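Clearing the Small-Items Table

Readers of this blog will be aware that the move from the Penner Street flat to Ravton is now under way. Previous entries covered the bookshelves and the kitchen drawers. The present entry concerns the small items, for which a separate procedure has been adopted.

All loose articles are first brought to one surface covered with the plaid cloth. The cloth was purchased from Judar several years ago and remains in regular use. Articles are then assigned to one of 3 groups: retain, relocate or discard. Wrappers and other packaging fall into the last group without further review.
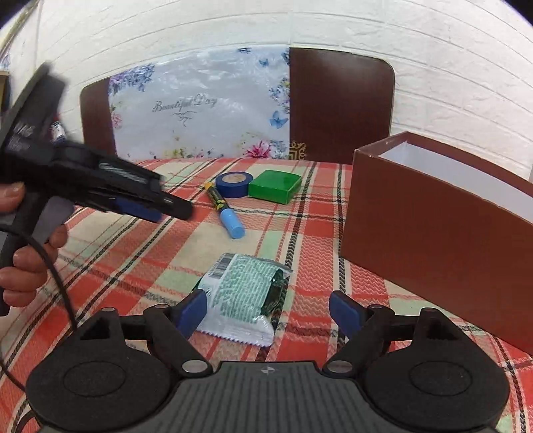

Blue tape, marker, green box and a snack wrapper on the plaid cloth.

Blue tape is the preferred labeling material for this household. It accepts marker ink well and may be removed from most painted surfaces without damage. A 500-sheet pack of address labels was considered in September and declined on grounds of cost. Each carton receives one strip of tape on the top and one on the side, bearing the name of the destination room. Numbering runs from 1 to 56, and the list is kept with the lease documents.

The tape and the marker are to be kept together at all times. In the course of the kitchen work they were separated on several occasions, with a resulting loss of most of an afternoon. Small boxes are opened and checked before a decision is made, as coins, spare keys and one earring have previously been recovered from packaging believed to be empty.

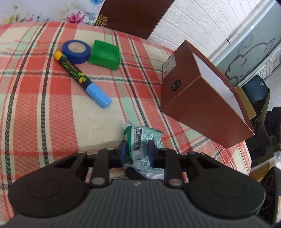
Arrangements for the Hall Closet

Work on the hall closet will begin once the small items have been assigned. Coats will travel on their hangers. The Drorora lamp will be packed separately, with its shade removed, in one of the 12 cartons set aside for fragile goods.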